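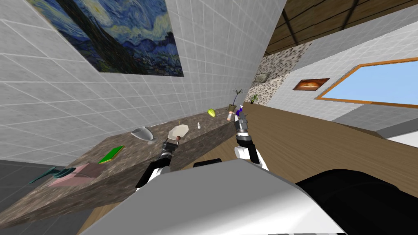
4. カウンター片付け課題のセットアップ

本章は、Granell ロボット部の部員がシミュレーター Prulura 上で双腕ロボットの課題「カウンター片付け」を起動し、遠隔操作の記録を取るまでの手順を示す。インストールとライセンス登録(第2章)、操作デバイスのペアリング(第3章)は完了しているものとする。

4.1 起動前の確認

1. 部室の計算機にログインし、共有フォルダー内の Stullusero 設定一式を自分の作業フォルダーにコピーする。共有フォルダー上のファイルを直接編集しないこと。
2. 設定ファイルの制御周期が 60 Hz になっていることを確認する。
3. 空きディスク容量を確認する。22 GB 未満の場合は記録を開始できない。

4.2 シーンの読み込み

1. Prulura を起動し、「シーン」メニューから「キッチン/石カウンター」を選択する。
2. 配置シードに 447 を入力し、「適用」を押す。
3. 読み込み完了後、視点を「頭部」に切り替える。
4. カウンター上に皿、本、ゴブレット、ピンクのトレイ、鉢植えがあることを確認する。見当たらない場合はシードの入力値を見直し、手順2からやり直す。

注記:頭部視点は初期状態で大きく傾いている。カウンターが斜めに表示されるのは正常である。水平に補正した映像は提出データとして認められない。

注記:壁の絵画、窓、天井は背景オブジェクトであり、接触判定の対象外とする。

4.3 アームの初期化

1. 操作パネルで左右のアームを「待機」にする。
2. 「原点復帰」を左、右の順に実行する。同時に実行すると肘の軌道が干渉することがある。
3. グリッパーを左右それぞれ全開、全閉し、指先の表示が操作に追従することを確認する。
4. 追従が遅れる場合は描画品質を一段下げる。制御周期は変更しない。

注意:胴体の下部は頭部視点で死角になりやすい。アームを手前に引くときは、補助視点を併用すること。

4.4 把持の練習

1. 左アームを八角形の白い皿の手前まで移動し、指先を皿の縁より低い位置で止める。
2. 右アームでカウンター奥の小物を把持する。対象は小さく、グリッパーの先端だけで保持することになる。把持力は初期値のままとする。
3. 保持したまま小物を持ち上げ、鉢植えに触れずに手前へ移動する。
4. 落下した場合は「リセット」を押す。シードは保持される。

注意:ゴブレットは脚が細く、軽い接触でも転がる。床に落ちた時点でその試行は失敗として記録される。

4.5 記録と提出

1. 「記録開始」を押し、画面隅の表示が赤に変わってから操作を始める。
2. 1試行の上限は 196 秒である。超過すると自動的に停止し、以後の操作は保存されない。
3. 終了後、「再生」で関節角と映像のずれがないことを確認する。
4. ファイル名は「班番号_シード_試行番号」とし、D'Amico 杯の提出フォルダーに置く。受付は10月末までとする。

失敗した試行も削除せずに提出すること。評価スクリプトの使い方は第5章を参照。

4.6 主なエラー

E-03 操作デバイス未検出:ケーブルを接続し直し、第3章のペアリングを再実行する。
E-11 シーン不一致:設定一式の版が古い。4.1 の手順1から再度行う。
E-17 逆運動学の解なし:目標位置が可動範囲外にある。アームを胴体側に戻してから操作を再開する。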